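Diary, 5/2/18

I slept badly and woke before the alarm. The rain was on the roof of the kitchen, which is only a thin roof, and it makes every drop sound important. I made the coffee too strong and drank it standing.

I am trying to write here again after a long silence. The last pages are from March, when my aunt was still in the apartment on the hill. Now the apartment must be empty at the end of the month, and so I have to learn how a person empties an apartment. My aunt lives with my cousin now and she is well, she eats, she complains about the television. But she cannot go up the stairs, and so it is me who goes up the stairs.

Facundo Cabral came with his van at nine. I want to write down that he came on time, since I have said many bad things about him in this diary. He brought boxes from the pet store where he works, Petside, and all of them smell of dry food. My aunt's winter coats will smell of dog biscuit and she will blame me for it.

We began with the bedroom. I had thought that the furniture would be the hard part, but the furniture goes fast. You decide, you lift, you go down. What takes the day is the drawers. In one drawer of the night table I found a rosary, hairpins, the guarantee of a radio that she gave away when I was in school, a key with a green string, letters from the gas company, and one letter which was not from the gas company. I read the first line and closed it. I put it in my bag to give to her. I do not know if I did right to read the first line. It began "I did not want to leave without telling you," and I have thought of it all day.

The key with the green string does not open anything. I tried it in every door, also in the door of the meter closet. Facundo said to throw it away. I put it in my bag with the letter.

At lunch we sat on the floor of the living room and ate the bread and the cheese. He asked me what I would keep for myself. I had not thought about it. I said the sewing box, and the blue plate, and after a while I said the small cabinet from the hall, the one with the drawers, where she kept the candles and the string. He said the drawers stick. I know that they stick. When I was a child I had to pull with two hands and then the drawer came all at once and I sat down on the floor with it, and she laughed from the kitchen without seeing me, because she knew the sound.

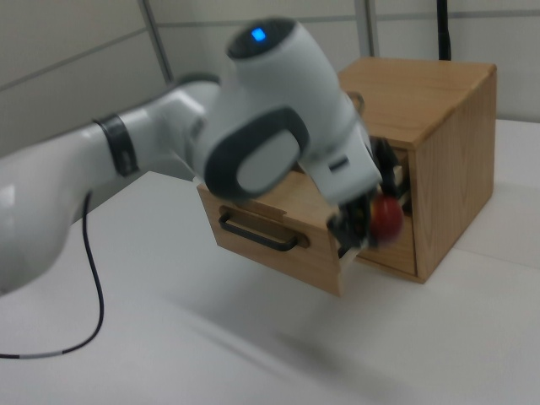

Photo: Hipólito Ledesma

I wrote to Hipólito tonight about the drawers. He knows wood and he has patience with my questions. He says I should first empty the drawer completely and take it out, and look at the bottom edges to find where they shine, for the shiny place is the place that rubs. There I should put candle wax. Not oil, he wrote, and he underlined it two times. Oil goes into the wood and makes it swell, and then it is worse than before. If the wax is not enough, I can use fine sandpaper, but only a little, and try the drawer after each time. He wrote that people sand in the rainy season until the drawer goes well, and then in the dry season it is too loose and they are sorry.

It made me smile that the cure was in the drawer already, with the candles.

He asked also if the cabinet is a Zellano. I looked behind it with a lamp and there is no mark, only a number in pencil, 927, and under it something that was maybe a word. My aunt always said that my uncle bought it from a neighbor who moved away. My cousin says it came from the Van Damme store that used to be near the bridge, and that it was paid in parts. In our family each object has two stories, and it is not polite to choose. I wrote both of them on a piece of paper and put the paper in the top drawer. Maybe someone will find it when they empty my apartment. I did not like this thought very much, but I left the paper there.

In the afternoon the man from Langate came to see the big wardrobe. He was very polite and he wore shoe covers, which I have never seen a person do in that building. He opened the doors, he knocked on the back, he wrote something on his telephone. Then he offered 79. I said 100. He said that the back is not original. I said that my aunt is not original either, she has a new hip. I do not know why I said this. In English I sometimes make a joke before I know that I am making it. He did not laugh, but he paid the 100, and two young men carried the wardrobe down in pieces. On the wallpaper behind it there was a large clean rectangle, with yellow flowers on it that were brown in all the rest of the room. I did not know that they were yellow. I slept in that room every summer and I would have sworn to anyone that my aunt had brown flowers.

I called her to tell her about the wardrobe. She did not ask about the price. She asked if I had found the good scissors. I had not found the good scissors. She told me three places, and they were in none of them, and then she said that perhaps she had them with her, and I heard her put down the telephone and walk slowly, and come back, and yes, she had them with her. She was very happy, as if I had found them. I said nothing about the letter. It is a thing to put in her hand, I think, and not to say by telephone with my cousin's children shouting behind. 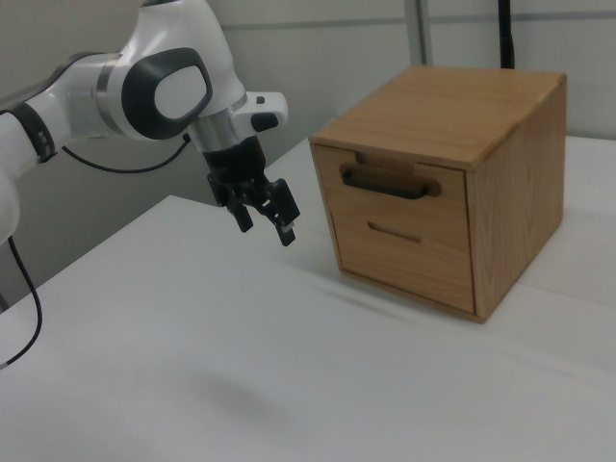
Later, almost midnight

I can't sleep, so I continue.

The small cabinet is in my own hall now, between the door and the coat hooks. Facundo carried it up alone and did not want help, and on the second landing he had to rest with his forehead on it. I gave him a beer and he told me about his daughter, who wants to study in another city. He is proud and he is afraid, and he says only the part that is proud. I have known him since we were small and I think it is the first time that we talked for so long without arguing about something. I paid him for the gasoline. He took it, then he left it under the beer bottle, where I found it after he had gone.

I have done the first drawer with the wax. I used a white candle, one of hers, burned to half. I found the shiny places just as Hipólito said, one on each side toward the back, and I rubbed until my fingers were slippery and the whole hall smelled like a church. It goes better. It does not go well, but it goes better. When I push it in, there is the same sound at the end, a low one, like someone who puts down a heavy book. I was glad that the wax did not take away the sound. I opened and closed it more times than was needed, and the woman downstairs knocked on her ceiling, and I stopped.

What remains for tomorrow: the kitchen, all of it. The curtains, which my cousin wants and I do not understand why. The box of photographs, which I will not open there, for if I open it we will not finish this month or the next. The plants must go to the lady on the ground floor, who has already come up to choose and has opinions about how they were watered. I must call the electric company before noon and have the contract number with me. I must return the boxes that we did not use.

I also want to ask Facundo about the key again. In the evening I remembered that there was a trunk, a flat one, which used to be under my grandmother's bed and afterwards went to somebody. Perhaps to his mother. They were friends, the two women, and they gave each other things and took them back for years. If the trunk is still in his mother's house, the key can be from there. It can also be from nothing. My aunt kept keys the way other people keep buttons.

The rain has stopped and now I can hear the refrigerator. I have put the letter on the shelf by the door, under the blue plate, so I will not forget it on the day I go to see her.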